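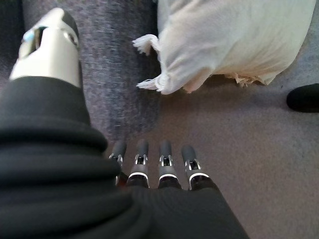

How far did the reading room get with its first period of funding?

We opened the doors in December, and by the close of the period we had lent 2,175 books to 928 registered readers, most of them families from the streets on either side of the old Lindqvist building.

I will admit that I had my heart set on a rounder figure, and the plan we sent you did say 1,000 readers, so we are 72 short. Tulik school only began bringing its classes in the last few weeks, though, and those children go home and come back with a grandmother or a little brother in tow (sometimes both!), so I expect us to pass the target early in the next period.

Your grant paid for the shelving, the catalog and the evening hours. The shelving came in under budget and I put what was left toward large-print novels, which we had badly underestimated and which are hardly ever on the shelf now. Datalum set up the catalog for us, and after a slow start with the barcode labels it is working well.

Evening hours have been a mixed story. We stay open until 8 p.m., and the first hour is lovely and busy, with homework spread over every table, but after 7 it gets very quiet. I would like to move that last hour to the mornings, when parents with toddlers keep trying the door, and I would be glad of your approval before I change the sign.

Still outstanding are 3 boxes of picture books from Zolow, which were back-ordered and have been paid for. The receipts are attached in the usual order.

With real thanks,
Kekeli Ametepe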